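Tips > Bedroom > Bedding and linen

I've washed our quilts at home for years and only ruined one, so take this as you find it! Shake everything outside first, then check the seams – a loose stitch going into the drum comes out as a hole. Use half the liquid you'd normally use (quilting holds on to suds like nobody's business) and keep the spin at 700. Ours goes over two lines of the airer, turned every 3 or 4 hours, and I don't fold it until the middle feels the same as the edges. If the cupboard's a bit musty, lay the quilt out on the bed for an afternoon with the window open before you put it away.

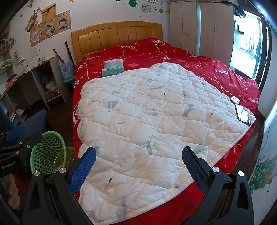

Ayantu Nigatu wrote in to say she rolls hers instead of folding, inside an old cotton pillowcase, and gets far fewer creases along the stitching. I've tried it with the small one and I'm converted – the double still won't fit.

Filed under: Washing day, Quilts & blankets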